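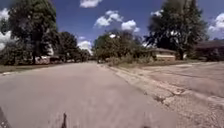

Crumbling seam between the road and the old concrete area, Sotstead route

Budgeting for a second sidewalk unit: what would you put the money into?

ayana_endale
24 Aug 2018
Hi everybody, and sorry in advance for the length, I never could write a short post! We're planning next year's equipment for the Sotstead errand route and I have $1727 left to spend before October. The road in my photo is pretty typical for us. The asphalt is fine, faded but smooth, and then you get to that broken edge with the chunks and gravel and the poor wheels have to deal with it. I'm torn between the Trundance wheel and suspension kit for the unit we have, or putting the whole amount down as a deposit on a Sterkard. Tsehay (she keeps our books, bless her) wants an answer soon.

gravelpit_gus
Wheels, wheels, wheels. I'd get the kit and not look back. Loose stuff like that along a seam is where small hard tires dig in, and a brand new machine on small tires will dig in just the same. What size are you on now?

ayana_endale
Six inch, the ones it came with. I know, I know.

marlowe77
I'm going to disagree with Gus, with love. We bought upgrades for an old chassis two years running and ended up with a very fancy old chassis. A deposit gets you in line, and the wait was 11 weeks when I ordered. If it were me I'd route around the concrete for now and save up.

gravelpit_gus
Route around it how, though? If her customers are in the houses on that side she has to cross somewhere.

Tsehay Tesfamariam
Hello, I'm the bookkeeper in question :) My worry with the deposit is everything that comes after it: batteries, a charger, insurance, a place to park the thing. Ayana has a quote from Wubshet for service on one unit over 18 months and I haven't seen one for two. I'd like that on paper before we promise anybody money.

marlowe77
Okay, that's fair, and I'll soften a little. Get the two-unit quote first. And ask whether the kit can be moved over to another chassis later on, which would pretty much settle it for me.

ayana_endale
Oh, that's a good question, I hadn't thought to ask! I'll call Trundance in the morning and post what they tell me, plus the tire size for Gus.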